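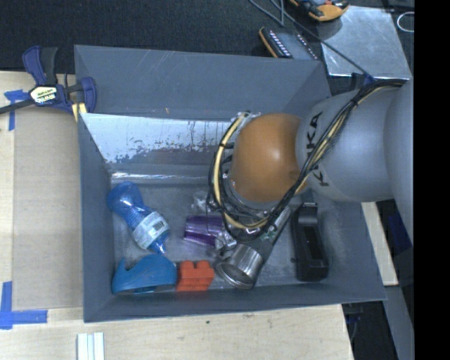
When does the second picking cell get ordered? In June, once the Bimasthorpe budget is signed off.

I sat in on the planning call Thursday, and it was livelier than I expected (budget calls usually put me to sleep!). Rocío Huaranga, who runs purchasing, has two quotes on her desk, one from Brinex and one from Lurnent. Brinex is cheaper up front, but its delivery time is 15 weeks. Lurnent says 11, and throws in spare cables and two days of training.

The part people argued over was the grippers. Rocío wants $600 a month set aside for fingers, hoses and other bits that wear out – last year's plan had nothing for that, and we felt it by spring. She also asked for a KUKA arm again so the spares can be shared.

Sisodia still has to price the floor work. Their visit is set for 13:00 next Thursday, and I'll post the number when I have it.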